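Workshop Tips: Comparing Hand-Held Grippers at a Desk

We had two sets of hand-held grippers on loan at the Dunwood workshop in February, the Tundum and the Galenel, and ran both at an ordinary desk with the usual desk things left on it. These notes are for anyone setting up the same kind of trial.

Pick one job and stick to it. Ours was tidying a desk: move the keyboard, pick up something soft, put small items to one side. We did 173 runs with each set. Changing the job halfway makes the two halves hard to compare, and we lost most of a Tuesday that way.

Check the jaws before you start. Wipe the pads with a barely damp cloth and let them dry. Dust from a cardboard box is enough to make a smooth plastic edge slide. Squeeze each gripper shut a few times and feel for grit or a sticky spot in the travel.

Dress the cables. Let them hang down behind your wrists and toward the floor, with enough slack that you can reach the far side of the desk. If a cable pulls when you stretch, it will show up in your wrist movement. A strip of hook-and-loop tape at the forearm helps. Move your feet clear of the cable before each run.

Keep the markers clean and facing out. Don't put tape or labels on the cubes, and wipe off fingerprints. A glossy smear under ceiling lights can spoil a reading. Close the blinds too, or at least leave them in the same position for every run. 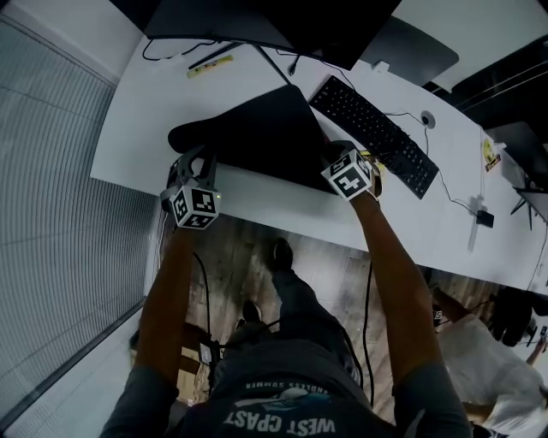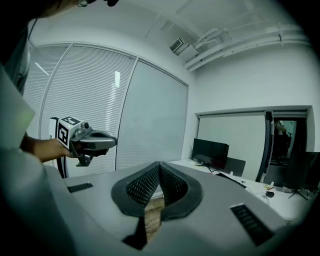 Gripper in hand at the white desk, with the marker cube on top.

Which should I try first, soft items or hard ones?
Start with hard ones. A keyboard or a box keeps its shape, so a bad grip shows right away and you can fix your hand position. Move on to cloth and bags after 12 clean grips in a row.

Take breaks. The Galenel set is the heavier of the two, and our grips got sloppy after six runs without a rest. With the Tundum we could go longer. Put both grippers down flat, shake out your hands and have some water.

Write the score down at once. We used a plain sheet with four columns: run number, item, dropped or held, remarks. The Lysenko controller keeps its own log, but it doesn't know that you bumped the desk or picked up the wrong thing.

Storage: jaws open, cables coiled loosely, cubes not touching each other. A shoebox lined with an old towel works for one pair. Label the lid with the set name and which hand is which.

Results so far: the Tundum dropped fewer hard items, the Galenel did better on fabric. We are keeping the Tundum for desk work and sending the other set back at the end of the month. The score sheet is pinned up by the sink.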